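Shop > Robot Cell > Pre-Run Checks

Gripper check before PC teardown, with my comments 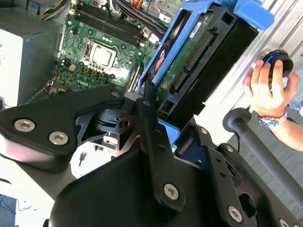 I do this list every single time, even when I'm late for lunch!

1. Tower unplugged. OK.
2. Bracket screws snug. OK (3 needed a tweak in April).
3. Speed on low with hands nearby. OK, and please don't bump it up "just for a sec."
4. E-stop tested. Slow to reset, I'll tell Haoran.

Comments

Meifang Lei: Do you check cables too?

Xinyi Tang: We do 4 first at Welell. Worth swapping!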